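3.2 Cell layout and fingertip upkeep

The Gumora cell is a two-arm bench cell with a fixed camera beside it. Both arms are bolted at the front of a wooden table, so that their working areas overlap in the middle. The cell was first built for the Flirnon handling trials and has been kept in the same form for the work reported in this paper, apart from the fingertips and the order in which the daily checks are made.

Each finger consists of a rigid base with a replaceable pad pressed on to it. The pads are printed in orange material, with ribs across the gripping face. We chose a strong colour so that the pads would be easy to pick out against wood in the camera view, and because a worn rib is easier to see on a bright surface. The pads are the part of the cell that needs most attention. In the 14 weeks before the present trials, 11 of the stoppages entered in the log were put down to a pad that had crept along its base or turned slightly under load. A turned pad still closes, and the motor current looks normal, but the part is held at an angle and is then released in the wrong place.

For this reason the session begins with a facing check. The two grippers are driven slowly towards each other over the middle of the table until a pad on one arm is opposite a pad on the other (Figure 4). The gap is kept short, and the operator looks along the table at bench height. The check is made before any parts are handled. The arms are stopped and the drives held while anyone leans over the table.

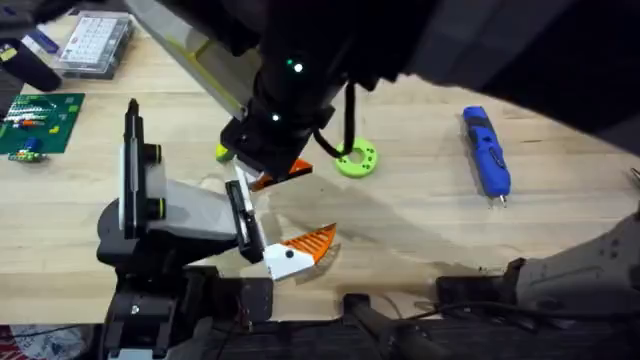

The group at Garnden, who run a similar cell, objected that a facing check of this kind mixes two errors: if the tips do not line up, it does not show whether the pad has moved or whether one of the arms has lost its zero. They would set each arm against a fixed pin in the table and leave the other arm parked. We accept the point. A pin was tried and given up, as it took up the part of the bench we use most, but their objection led us to add a second step. When the tips disagree, each arm is sent back to its stored rest position and the joint readings are compared with those saved at the last service. If the readings agree, the pad is treated as the cause and is taken off and refitted.

Refitting is done by hand. The gripper is opened fully, the pad is pulled off its base, both faces are wiped, and the pad is pushed back until it seats. Pads are changed outright after 220 hours of running, whatever their condition. The longest-lived pad in our records reached 252 hours and had lost most of its ribbing at the tip — it would have been changed sooner under the present rule.

The cables are looked at next. The wrist cable needs enough slack for the last joint to turn, but a loop that hangs too low can catch on parts. We set the slack with the wrist close to the table, the worst position in normal use.

Last comes a trial approach to a part. One gripper is brought down over a green ring while the other is held open on its own side of the table, clear of the path.

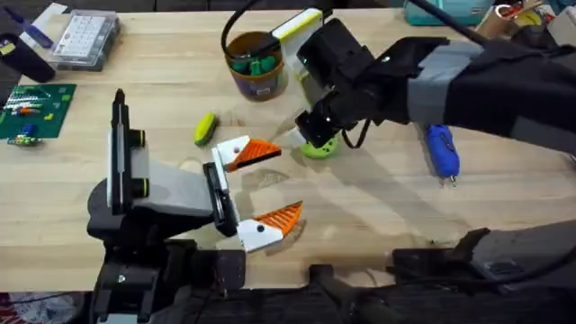 The approach is run at reduced speed and stopped before contact, so that the height can be read and compared with the stored value. Only then is the gripper allowed to close. If the height is out, the table offset is entered again and the approach repeated from the start. The offset is never corrected by editing single waypoints. Early in the project this was done twice, and the Ren control software kept the edited points after the offset had been put right, which left the arm too high on some moves and too low on others.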